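From: Cor Bakker
To: Rustville hall list
Subject: Re: back room, paint and chairs

> Is the brick getting painted too, or only the plaster above it?
> And do we still want the 11 folding chairs from Suvlow, or has
> somebody found something better?

Leave the brick bare. The quote from Matos was $700 for the plaster and ceiling in white, and brick would have meant a sealer coat in the same colour range. The old grey tins can go.

No to the folding chairs. I'd sooner put $50 toward a second office chair with a headrest, like the black mesh one by the brick wall. Room as it stands:

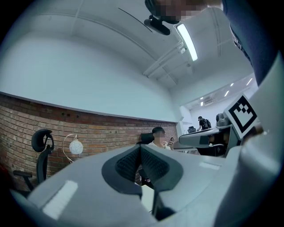 I can pick one up in Trernumer if I hear back by the weekend.

Cor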